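Boychuk Ordination
Add-on module for community data analysis
Maintained by Vasiliki Stergiou and Uldis Ķēniņš

Constrained and unconstrained ordination for species-by-site tables, with permutation tests.

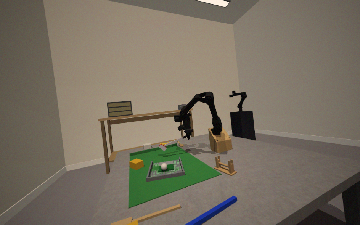
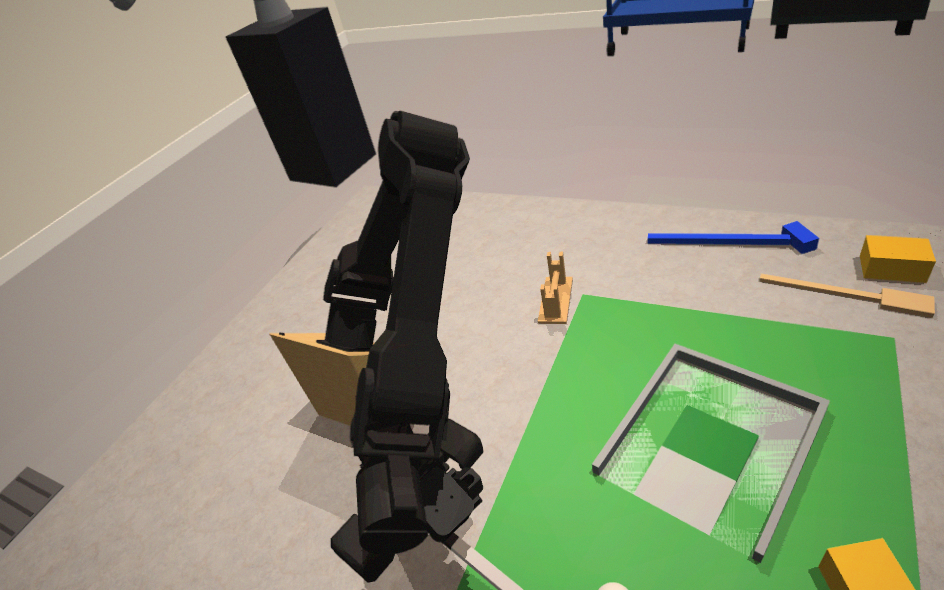

The module reads abundance, cover or presence data and fits redundancy analysis, canonical correspondence analysis and principal response curves. Permutations can be restricted by block, transect or time series - set the design before the first run, as changing it clears stored results.

Limits per project
Sites: 578
Explanatory variables: 121
Constrained axes saved: 40
Nested blocks: 9

Input: comma- or tab-delimited text. Missing values are allowed in covariates only.
Output: scores, biplots, variance tables.

Requires the Camside base package. Atside project files open in read-only mode. Single-seat and department licenses are sold through the Devham office.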